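Chapter 6
What a Visit Can Teach You

Every robot in this book so far has lived on paper. You have drawn its joints as circles and its links as straight lines, and you have worked out where the tip of the arm ends up when each joint turns. That is good, solid work, and you will need all of it. But now comes my favorite part of the course – we go and look!

Most labs and plants that use robots open their doors once in a while. Some hold a big open day with name tags and cookies. Others will walk a small class through if a teacher calls ahead. Either way, you will see things in one afternoon that are very hard to get from a diagram: how much room the cables need, how close people stand, how often somebody reaches in and moves a part by hand.

The example that runs through this chapter is the April open day at Flultine, a workshop on the second floor of the old Hiebert building. I have taken students there several times, and I still come home with pages of notes. The visit has two halves. In the morning you tour the Nurnumora cell, a fenced area where one large arm stacks cartons. It has a target of 285 cartons an hour and it does the same motion over and over, which makes it perfect for practicing with a stopwatch. After lunch you move to the open benches, and the whole mood changes.

The bench project is called Raretti, and its subject is flower arranging with artificial stems. When I first heard that, I laughed. Then I tried to write down the steps myself, just for putting one stem in one vase, and I filled a page before the stem was even upright! Where do you hold it? What do you do about a leaf that sticks out to the side? How do you find a narrow opening when the petals are in your way? A carton has flat sides and square corners, and you can describe it with three numbers. Try doing that with a hydrangea.

So keep both halves of the visit in mind as you read. Section 6.1 is about the cell and uses cycle time, a term you met in Chapter 2. Sections 6.2 and 6.3 stay at the bench and deal with grasping, reach, and sharing a table between two arms.

The bench work at Flultine: artificial flowers, leaves, and a vase.

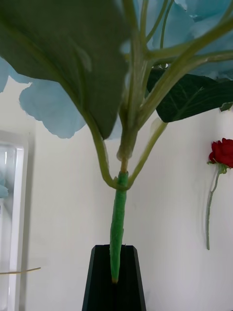
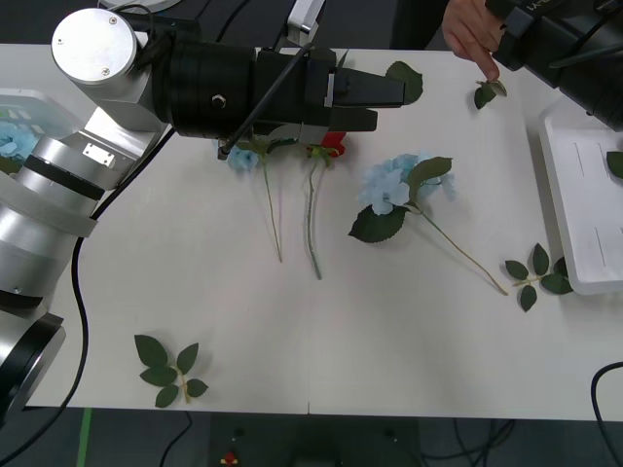
Before your own visit, set up a notebook page with two columns. Label the left one "What I saw" and the right one "What I think it means." Keep them apart. "The arm stopped above the part" goes on the left. "The arm was waiting for the other arm" goes on the right, and it stays a guess until you have asked someone. Students mix these up all the time (so do I, when I get excited), and the mixed notes are nearly useless a week later.

Bring questions, too. A good one is short and can be answered by the person standing in front of you. "Which step fails most often?" has never let me down – people who build robots love to talk about the step that fails. "How does it work?" is too big, and you will get the same speech that is printed on the poster.

Words to know for this chapter: cell, bench, gripper, grasp point, workspace, cycle time, handoff.

6.1 Timing a Repeated Motion

Start with the stopwatch. Stand where you can see the whole motion and pick one moment that is easy to spot, such as the instant the gripper closes. Time from that moment to the next one like it. Do this for 50 cycles and write every value down, including the odd ones.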